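Brandeo publishes first results from two-arm gripper comparison, opens the trial files

IRNDALE – Brandeo today put out the first round of results from its side-by-side test of parallel grippers and arm controllers, run in simulation over the spring and closed out in June. Two controllers, two finger sets, one table layout. Full numbers are free to download, including the runs that went badly.

Short version: the controller mattered more than the fingers. Not what we had expected going in, and not what our own sales sheet said last year. That sheet has been pulled.

The comparison covered 1,845 runs in total. Of those, 1,707 finished inside the time limit and were scored. The rest timed out or were stopped when an arm hit its joint limit, and they are listed seperately in the download with the stop code next to each one. No runs were dropped.

What was compared:

Controller A, the current Brandeo release. Position control only, fixed closing speed.
Controller B, from Virnell, set up with their default gains. Force limit on close, slower approach in the last stretch.
Finger set 1, smooth pads. Finger set 2, ridged tips.

Same arms throughout, same start poses, same seeds. Each pairing of controller and fingers got the same list of starts, so a bad start for one is a bad start for all four.

Work area is kept plain on purpose. Gray table, an arm on each side, open trays between them, one blue and one dark gray. Thin tray walls are where the trouble comes from – a gripper that closes a hair too early catches the wall instead of the part, and position control has no way of knowing the difference.

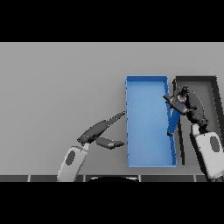
Hoàng, which got the results ahead of release, replied that default gains were a generous choice for a controller with a force limit and a harsh one for a controller without, and that any buyer would tune both before putting them on a line. Fair point. A tuned round is planned and Hoàng has agreed to send the gains it would use, to be published along with ours.

Now the part most people will ask about. Wall contacts: 271 scored runs had at least one, and most of them came from Controller A. Swapping smooth pads for ridged tips changed very little there. Where the ridged tips did help was on flat parts picked up by an edge, with either controller. Less slip during the lift, fewer regrasps.

Controller B was slower. Every pairing, no exceptions. Shops that care about cycle time first should read the timing table before they read anything else, its the second sheet in the download.

Limits, so they are on the record. This is simulation. Contact between a thin wall and a fingertip is one of the harder things to get right in a simulator, and we would not treat the contact numbers as a forecast for a real cell. One friction setting for all the parts. No camera comparison in this round either – part positions were handed straight to the controllers, so nothing in the results says anything about vision.

Next: a bench repeat at the Irndale shop, 1,000 runs, same four pairings, same tray layout as near as we can build it. Results go out in the same format. After that the tuned round.

The download has the run logs, start poses, seeds, stop codes and the scoring script. Use it, check it, send corrections. Firms that want their own controller or fingers added to the bench repeat should write to the Brandeo press desk before the build is locked. There is no fee to enter and entrants see their own logs first, but all scores get published.

Contact: Brandeo press desk, Irndale | Copyright Brandeo. All rights reserved. | Back to top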